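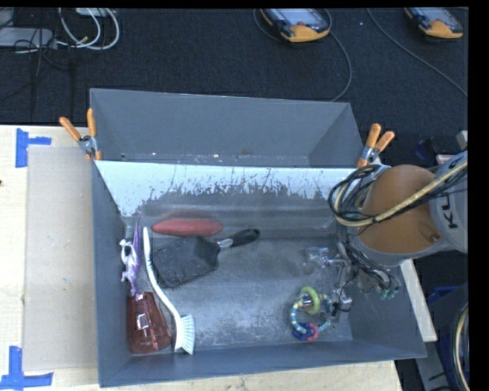 Stevemia Mixed Household Items: Bin Contents Collection
Data card, revised January

Summary

The Stevemia collection documents small household items kept together in open gray bins. It was assembled at the Dratdale site for the study of clutter: how unrelated objects rest against one another, which parts stay visible, and how readily a person can name each item from a single view. The collection holds 795 images in 27 groups. Each group corresponds to one filling of the bins.

Contents

Items were selected for variety of shape and surface. Cleaning tools are well represented, including long-handled dish brushes with stiff bristles and shorter brush-like tools with broad heads. Toys, translucent containers and plain solid-colored objects make up most of the remainder. Items are placed without regard to category, so a dish brush may lie beside a purple and white toy figure or a red container.

Bins and table

The bins are rectangular and gray, and stand one behind the other on a light wooden tabletop. Spring clamps with orange handles grip the edges where the two bins meet. The bins are in regular use and their interiors show it – scratches, scuffs and pale wear marks are present on the walls and floor. Users who rely on surface texture should not treat these marks as part of any item.

Labels

Each visible item carries one name and one main color. Names follow the Totstead word list, version 3, which favors everyday terms. Where the purpose of an object could not be settled from its appearance, a general term was used ("brush-like tool," "toy figure," "container"). Labelers were instructed not to guess at brand or material.

Known limitations

Long, thin handles are sometimes labeled separately from their heads when another item crosses them. Translucent items have less consistent outlines than opaque ones. In 12 images the color label remains under review, chiefly for pale lavender and white surfaces.

Maintenance

The collection is maintained by Delia Vlad at the Ayala office. Corrections should state the group number, the item name as given and the proposed change. Accepted corrections appear in the next revision – earlier revisions are kept on request.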